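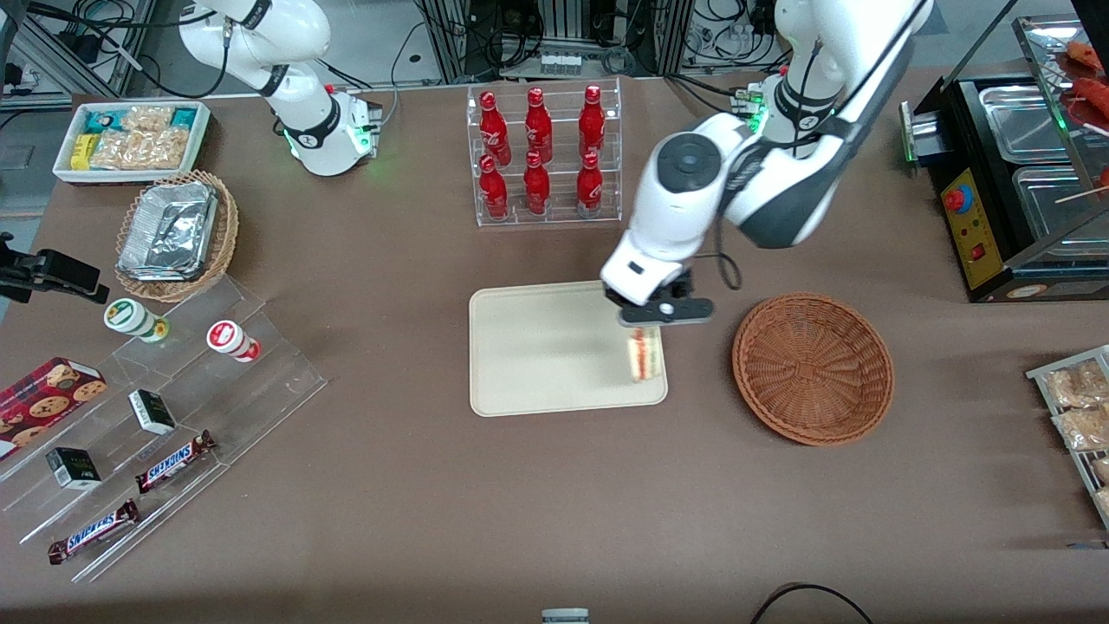
Sandwiches going on the tray, drinks and snacks at the back

How to arrange a small snack table so it does not look crowded?
Posted by maltholm_kitchen, March 12, 2022

Hello all. I prepare the snack table for the afternoon meetings in our office and I have always the same problem: too many things and one table. The top is brown and not so big. In the middle I put a beige tray for the small triangle sandwiches. Next to it is a round wicker basket, still empty, and I do not know what is best to put in it. The Coca-Cola bottles stand behind in a clear rack with two levels. On the left I have a white tray with packaged snacks, a basket with a foil container, and a clear step stand with cookies and two round containers.

My questions are two. Is the step stand too big for this table? And how long before the guests can I put out the sandwiches? The filling is tomato, lettuce and a little mayonnaise. My budget for each meeting is 700 crowns, so I prefer not to buy new stands.

Thank you in advance.

Gentile275
Keep the stand but turn it. If it is diagonal it takes the space of two stands. Put it straight along the left edge, tall things on the high steps, cookies low so people can reach them. For the empty basket I would say napkins, or bread rolls if you have many guests.

The sandwiches should be the last thing. I cut mine in the morning, cover them with a damp paper towel and a lid, and keep them in the refrigerator. They go out 15 minutes before. With mayonnaise do not leave them on the table more than two hours.

clonitz_838
just use a second table

Baltar Home
I agree about the napkins. One more thing – the foil container. If the food inside is warm, put a folded cloth under it in the basket, and open one corner of the foil so the bread or pastry does not become soft. Also leave a free place in front of the sandwich tray, the size of one plate. People like to put down the plate when they choose.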